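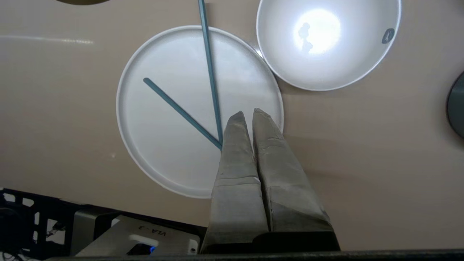
Can a robot clear a table after a meal yet?

Parts of it, slowly, and with a person close enough to step in. Large rigid dishes are mostly within reach of a single arm with a two-finger gripper. Thin utensils are still hard, and finishing the whole job without help is the exception.

Clearing Up: A Trial of One Household Chore
Project report, robotics elective, Prarnodton Technical College

1. Purpose

Claims about home robots usually concern single motions: grasp the cup, close the drawer. A chore is a chain of such motions, and the person who wants it done cares about the state of the kitchen at the end. Our group chose one short chore and measured how often a machine could carry it through from start to finish. We also wanted to know which step broke the chain most often, and whether the time taken was anywhere near what a household would accept.

The chore was clearing one place setting. A plate, a bowl and a pair of chopsticks had to leave the table and end up in a plastic tub beside it, unbroken, with the chopsticks in a separate tray. Washing was outside the scope. So was food, apart from a few early tests with dry rice that we stopped after grains got into the joint of the gripper.

2. Method

The arm was bolted down at the table edge and carried a small camera near the gripper, which looked forward past the fingertips. A second camera was mounted above the tub. The control policy was a learned one. We fine-tuned it on about 2,000 short demonstrations, most of them recorded at Prarnodton and the remainder passed on by the group that ran the course before us. We did not write any object-specific rules, and the policy was not told where the dishes were.

A trial started with the arm in its home position and the dishes placed by hand according to a printed layout. The layouts varied the spacing between plate and bowl and the angle of the chopsticks, which could be side by side, apart or crossed, and fully on the plate or hanging over the rim. Other round items were left on the table in some layouts as clutter. The arm had 8 minutes. Any touch by a person ended the trial and was logged as an intervention.

We ran 58 trials in total. A trial was scored as complete only when every item was in its correct container. Partial results were logged by step, so that a run that failed on the last item could be told apart from one that never started properly.

3. Results

The full chore was completed in 15 of the 58 trials. That is just over a quarter. The rest ended in an intervention or ran out of time, with interventions the larger group.

The bowl was the most reliable item. Its sides are deep enough for one finger to go inside and one outside, and small errors in approach angle did not matter much. Most failures with the bowl came from bright ceiling light reflecting off the inner surface. In the worst layouts the arm hovered over the reflection and repeated the same short motion until the time limit. Turning off the lamp directly overhead reduced this, but a household should not have to relight its kitchen for a robot, so we left the lamp on for the scored trials.

The plate was second. A raised rim gives the gripper something to hold, though the plate has to be approached from the outer edge and tilted before it can be lifted. When the bowl stood close to the plate, the arm sometimes pushed one into the other. It did not treat this as an error and carried on.

The chopsticks accounted for more failed trials than the plate and bowl together. Three kinds of failure came up repeatedly:

Slip. The fingers closed on a tapered end and the chopstick rotated out of the grip as it was raised.

Double pick. Where the tips met, both chopsticks were caught at once and one was dropped on the way to the tray.

Pinned tip. The fingers pressed a tip against the plate and closed above it, holding nothing. The arm then moved to the tray and opened, and the policy went on to the next item as if the tray had been filled.

Pinned tips are the failure we consider most serious. The policy had no dependable signal that the grip was empty. From the wrist camera, a thin object between the fingers and a thin object just under them look much alike, and we had no force sensing at the fingertips. A person clearing a table feels the difference at once.

Chopsticks that hung over the rim were easier than chopsticks lying flat, provided the arm went for the overhanging part. It did not always do so. Its preference seemed to follow the demonstrations, where whoever was operating the arm tended to go for the lower end.

4. Speed

Completed trials used most of the time allowed. One of us cleared the same layouts by hand for comparison, and it took a matter of seconds. A slow machine may still be useful if it can be left alone – dishwashers are slow and no one minds. The difficulty is that ours could not be left alone.

5. Comparison with shop-floor work

As part of the course we visited the packing hall at Oyelaran in Joswood, where arms move molded trays from a belt to a carton. Those arms are faster than ours by a wide margin and stop rarely. The trays are identical, arrive in the same orientation and are held by suction. The staff there told us that a change of tray shape means a day of adjustment. Our table changed with every trial, which is the ordinary condition of a kitchen. We would not use the Joswood line as evidence that household chores are close.

6. Limits of this study

All trials used one plate, one bowl and one set of chopsticks. Dirty dishes were not tested. The layouts were drawn up by the same people who recorded many of the demonstrations, and this probably helped the arm. Skulley, the scheduling software we used to log the runs, dropped some step timings early on, so we report no averages per item.

7. Further work

The next group should add a check for an empty grip before anything else. Finger motor current may be enough, and it needs no new hardware. After that we suggest demonstrations that begin from a failed grasp, as nearly all of ours began from a clean start and the policy had little to copy when something went wrong. Forks and spoons would be a sensible next set of objects. The layout sheets and the trial log are in the course folder, with the rice tests filed separately.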